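Run 200 started at the bad end of the night, and Erlinda Marquez was out of coffee.

Gildale wanted the number by morning. One number. Did the two arm policy beat the old one or not. Dizon had bet it wouldn't, Dizon always bet that.

She hit go. Sat on the floor, back to the wall, laptop on her knees. The tiles hummed a little or maybe that was her.

The rods were her idea. Tie up the grippers, give each arm a long thin stick and make it think. A stick can push. A stick can drag. It can't cheat. The paper called it "constrained contact", which she hated, but Nullitz had typed it in January and it stuck.

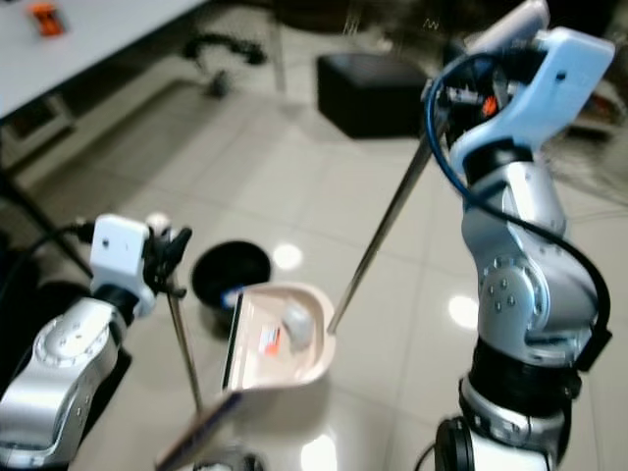

"Come on," she said. To the left one mostly. The left one was shy, it hung back, let the right do all the touching. 55 failures in the log and most of them were that. One arm working, one arm waiting to be asked.

Tip on the rim. A tiny scrape.

She stopped breathing. Old policy would of shoved here. Straight through, scoop across the floor, reset, again. This one just stayed. Resting. Like a hand on a shoulder.

Then the left one moved.

Not much. 2 centimeters, the log said later. But it moved to the handle side and held, and the right one pressed, and the scoop turned under both of them slow as a clock.

6 seconds. She counted them on the screen becuase she didn't trust her own head.

Success, said the log. No exclamation point. It never had one.

She typed the number to Gildale. Deleted it. Typed it again with the error bars.

Then she got up, knees cracking, and queued run 201.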